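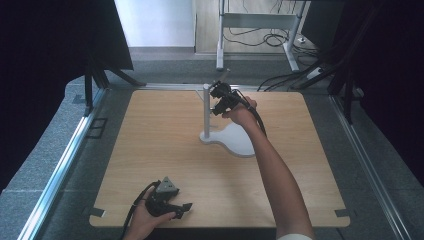 A hand-held gripper at the top of the metal stand, with a second one at the near corner of the board.

Zarnora opens its training hall to visitors one afternoon each October, and this year the line at the door had started by 1 p.m. The company teaches robot arms to do small bench jobs. Most people had come to see the arms, but the longest stop on the tour was at a bench where people do the work by hand.

Ryszard Makowska runs that part of the hall. He took us through in groups of 15 and kept the talk short. An operator holds a black gripper in each hand, with a cable running from it, and works over a wooden board set on gray felt. The task that afternoon used a white stand with a thin metal pole. The jaws have to come in level with the top of the pole, and they have to come in slowly.

"Anyone can do it fast," Makowska said. "We throw the fast ones out."

His team calls the bench Mak, after the first half of his name, and he has given up objecting. It had logged 1426 runs of the stand task before the doors opened. Each operator works for 8 minutes and then sits out for five. Wrists get tired before people notice, he said, and the runs get sloppy.

Visitors were allowed to try. I took the left gripper first and found it heavier at the front than I expected. My first approach was too high and my second knocked the pole. The woman after me, who repairs watches in Potonora, got it right away and was asked whether she wanted a job. She said she would think about it and went to look for the coffee.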